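Workshop tips: trying out grippers without wrecking your week

Quick ones, typed between runs. Add your own at the bottom and I'll sort them in July.

Fingers first
Print more than you need. We cut the ribbed blue ones from the Gillside pattern and they do most jobs now. Soft sides give a bit on round stuff. The hard Flekard pads hold a box better but skate on anything curved. Don't mix the two on one hand, you'll never know which one slipped.

Swap one thing at a time. Fingers OR controller OR camera mount. Did two at once last month and lost a whole afternoon to it.

Wipe the tips before each set. Dish soap, water, dry with a lint free rag. Not alcohol, it left ours tacky.

Same bottle every time
Pick one bottle and keep it on the shelf with its cap on tight. Different bottles squash differently and your numbers turn to mush. Write the fill level on a card and top up to it. Clear plastic is the hard test. If depth readings go funny put a strip of paper on the back of the bottle and try agian before blaming the camera.

Cups: cheap plastic, tapered, different colors. Colors matter, you can say "pink" in the log and be done. Empty ones tip easily, good, a bad approach shows up right away.

Controllers
Erkine box: smooth, slow to start. Thân box: quick, jerks a little at the end of a move. For bottle over cup I take the Erkine. For plain pick and place, the Thân. Run 9 tries on each, same start, then switch back to the first box for a couple more. If the first box got worse meanwhile it's the fingers wearing, go look at them.

Start speed low. I use 100 on our scale, then step up. 600 is the top and I've never needed it with a full bottle on the arm.

Cameras
Wrist view for the last bit of the approach, fixed view for everything else. Wide open fingers eat the bottom corners of the wrist picture so aim your target higher than feels right. The other arm's wrist is handy as a spare pair of eyes, park it open and leave it be.

Plain wall behind, pale table. Tape on the back corners so you can put the fixed camera back after somebody bumps it.

Bottle and pink cup, wrist view, fixed view, wrist view again:

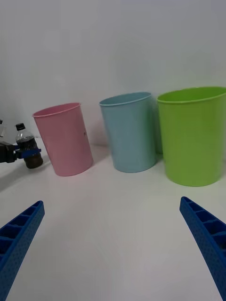
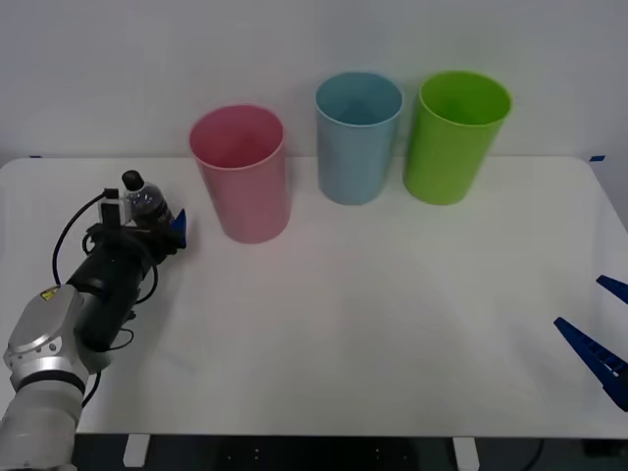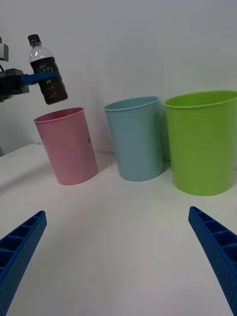 Cables
Leave slack at the wrist, then check it at full twist, both ways. Velcro not zip ties, you will be undoing it by lunch. Xolani Shabalala runs his in a fabric sleeve from an old vacuum hose kit and swears by it, I find it drags. Try both.

Keep the log boring
Time, fingers, controller, speed, held or dropped. One line each. Notes like "seemed better" are no use later. If you drop one write where it landed, left or right of the cup tells you which finger is lagging.

Stop after 6 drops in a row and check the screws. Ours back out from the shaking, small dab of the blue thread stuff fixed it.

Spills
Old towel under the bench, always. Test with the cap on untill the path is good, then water, then whatever you like. Sugar drinks get in the ribs and you'll be at the sink with a toothbrush.

Spare finger files are in the shared folder under "ribbed wide". The narrow ones are an old version, pls don't print those.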